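Participants wanted: judging kitchen chores done by simulated robots

The Ristska project is looking for 23 people to watch and score recorded chore runs. We want to know whether a two-armed machine can do ordinary kitchen work well enough that you would leave it alone with your dishes. All runs take place in a simulator. You do not need a technical background, but you should wash dishes or cook at home at least a few times a week.

Each session lasts about 10 minutes, and there are 4 sessions. You mark each run as done, partly done or failed, and write a line or two on what you would have done differently. 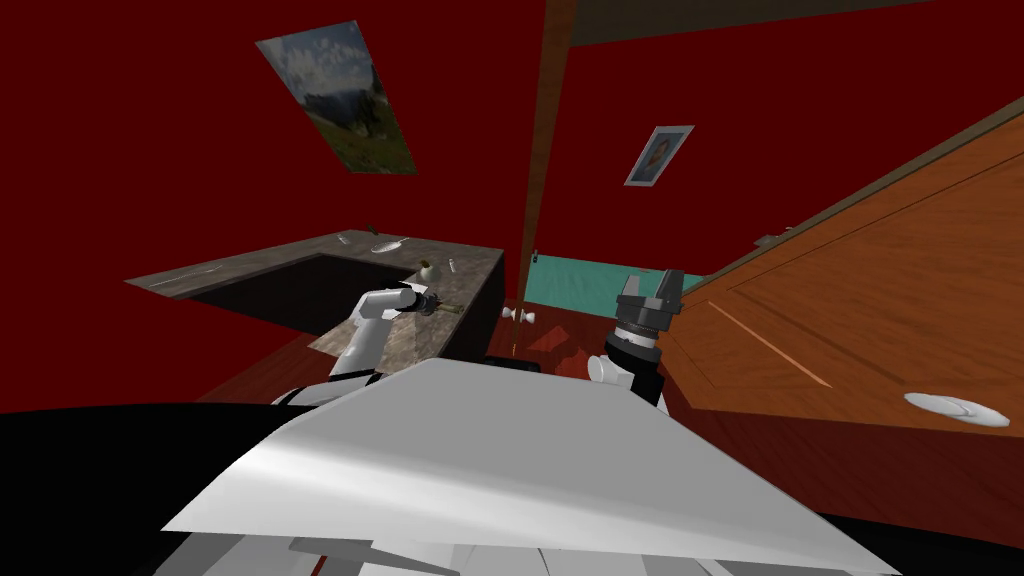 Sihan Fang scored runs for us in February and wrote afterward that she had expected to be strict about speed, but ended up caring far more about where things were put down. A plate left too near the edge of a counter bothered her more than a slow arm did.

Sessions are held at our Brembridge office or online. Pay is a flat rate for all sessions, sent after the last one. You must be 18 or older and able to read English comfortably.

To apply, write to the Ristska desk at Jendotberg by Nov 8, 2018, and quote study number 599.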